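Friday at the Ketilsson open day

I very nearly didn't go. It was drizzling, the car park at Ketilsson is on the far side of the rail line, and I'd already been on my feet since six. But my sister had talked me into it months ago, and I'm so glad she did, because it turned into one of the nicest mornings I've had all year.

If you don't know the building, it's the long brick one past the Hosis warehouse, with the green doors. They open it up to visitors every January and you just wander in, sign the book and pick up a map (mine got soggy before I'd even unfolded it). There were 34 of us in the ten o'clock group, quite a few of them children, and our guide was a very patient man called Aníbal Rivadeneyra, who has a lovely soft voice and had to repeat nearly everything for those of us at the back.

We started upstairs in the Fleltik room, all shelves, floor to ceiling, with 158 tubs of household odds and ends sorted by what you'd do with them. Stirring things, scooping things, things for hanging up. I could have stayed there for hours! There was a whole tub of egg cups, and a potato masher exactly like my nan's. Aníbal told us the full collection runs to 2500 pieces and that most of it came from op shops and garage sales, which made me feel much better about the state of my own kitchen drawers.

Then it was down the back stairs to the work tables, where the odds and ends get used.

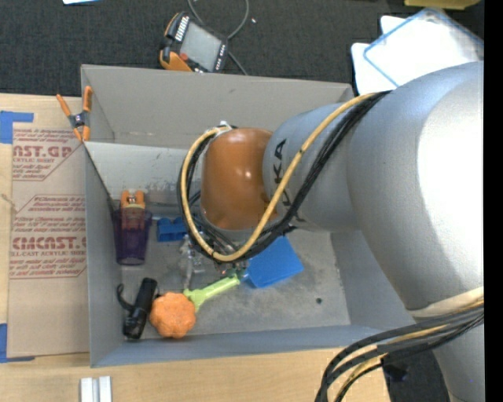

The blue and green spatula-like utensil with the bumpy orange pumpkin-shaped thing, in the big grey bin.

I took a real shine to that little pumpkin-shaped thing. It has the roundest lobes, and such a cheerful colour against all that scuffed grey. The spatula-like utensil is a beauty as well – bright blue at the flat end, lime green along the handle – and I've been looking for one in those colours ever since. No luck so far, so if anybody has seen one, please tell me where.

Morning tea was in the Estimgate hall next door, with scones and proper jam, and I had 2 cups of tea while my sister got chatting to a couple who had driven in from the coast. We missed the talk on labelling because of it, and I was a bit sorry about that afterwards.

Entry is free but do bring a coin for the tea tin, and wear flat shoes for those back stairs. The ramp is around the side, by the bike racks.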